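Workshop tips: cloth and home-built grippers

Every few months somebody at the shared workshop announces that their build will fold the washing. I have my doubts. If you mean to try it anyway, a few things will save you swearing.

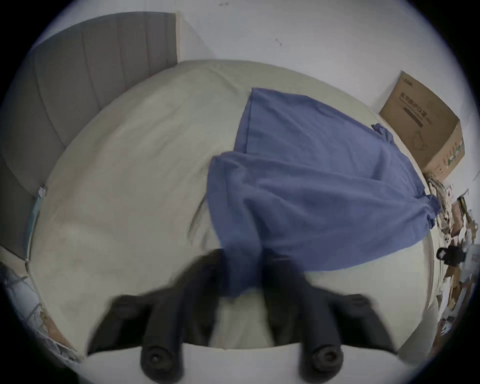
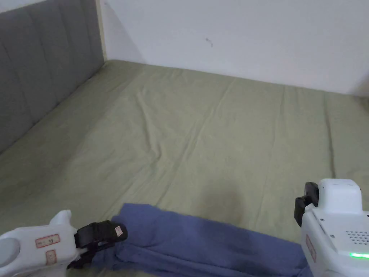 Start with one small cloth in a colour that stands out from the sheet. Jeanine Meijer began with a white pillowcase on white cotton and lost an evening to it.

Grab an edge or a corner. Pinching the middle gives you a lump, and no software I have met gets out of a lump gracefully.

Soft, wide fingertips beat pointed ones. The Vukora pads are decent but dear; Griet Schouten swears by strips of Poron glued on and changed every 30 goes. I would wait and see how the glue holds up past January.

Tighten the finger bolts before each session — they work loose, whatever the Storkus build notes claim.

Smooth the sheet first, and check that the fingers don't pick it up along with the cloth.

Keep a tally, failures included. Someone will tell you 946 good folds out of 1,000. Ask to watch 12 in a row, with a towel you brought yourself.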